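June, gripper bench notes

Start 9.40. Carrying on with the comparison of the two grippers in simulation before we commit either to the real arm. Same arm model, same wrist camera mount, same controller gains. Only the gripper file changes between runs. I've called them by supplier, so Minero is the two-finger linkage type and Pronar is the parallel-jaw one.

First job was the contact settings. Yesterday's Pronar runs were done with the old friction value, which I had forgotten to carry over when I copied the folder, so those are no good and I've moved them to a directory called old_friction. Please don't plot from it. Both models now read from the same shared file.

Set up 400 attempts, split evenly by a script that Gayan Munasinghe wrote for the Bremico job. It swaps the gripper, resets the room, picks an object and a start pose from the seed, then logs finger position, motor effort and wrist camera. One attempt on the Minero side crashed on load with a mesh error, so that half has 199 usable and I'm leaving it at that. I know the seed if anyone wants to chase it.
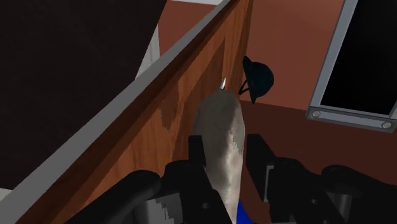 The linkage fingers swing in on an arc, so the tips move forward a little as they close. With a long object and a straight approach this pushes the contact point up the object, and the grasp ends up higher than planned. I corrected for it with an offset in the approach pose that depends on opening width. It's a lookup table for now. A proper formula from the linkage geometry would be better but the table took ten minutes.

Pronar has no such problem, the jaws travel flat. What it does have is a wide body, and it fouls the table edge on low approaches. The planner then picks a steeper angle and we lose sight of the tips in the wrist view. Tilting the camera mount down brought the tips back but lost most of the background, and the pose estimator didn't like that at all. Put the mount back where it was.

Controller notes. Position mode with an effort limit behaves better than pure effort mode on both. In pure effort mode the Minero fingers chatter on contact with anything curved. I halved the time step and the chatter mostly went, but the run takes twice as long, and I'd sooner not pay that for every batch. Left it in position mode.

Lighting: the shadows from the fingers are hard-edged in the default room and the segmentation picks bits of them up as object. Gayan says the Sepúlveda renderer settings soften this. Not tried yet.

15.20. Second pass with the offset table on. Grasp height on the Minero runs is now close to the plan for the narrow objects. Still high on the fat ones — I think the table is too coarse at wide openings. Will add entries there.

To do
Add wide-opening entries to the offset table and rerun the Minero half.
Try the softer shadows with everything else unchanged.
Ask Gayan whether the reset script clears the effort log between attempts. Found 2 files where it looks as if it carried over.
Measure the real Pronar body against the model, the drawing and the mesh don't agree at the back plate.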